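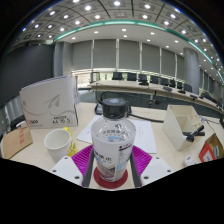 3.2 Storage and Household Use

Journals > Water and Health > Lernville Survey > Section 3
Shares 25 | Comments 5

Bottled water was the main drinking source in both districts during July. Homes in Drustov bought it by the case and kept it in kitchens or hallways. Homes in Zakia more often bought single bottles on the day they were needed. Storage time was up to 20 weeks in Drustov, and many respondents could not say when a case had been opened.

Labels were read mainly for the brand. Few respondents looked for a date, and those who did had trouble finding it among the smaller print. Small bottles with a screw cap and a wraparound label (Figure 2) were preferred over large jugs in both districts.

Figure 2. Clear plastic water bottle with a black screw cap and a white printed label.

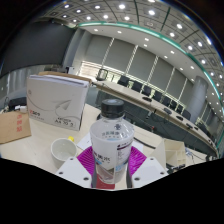

Reuse was also common. Empty bottles were refilled from the tap in most Zakia homes, usually without washing. The earlier Gosling survey of 2,000 homes did not ask about refilling, so the two sets of answers cannot be compared on this point.

Filed under: Drinking Water, Household Surveys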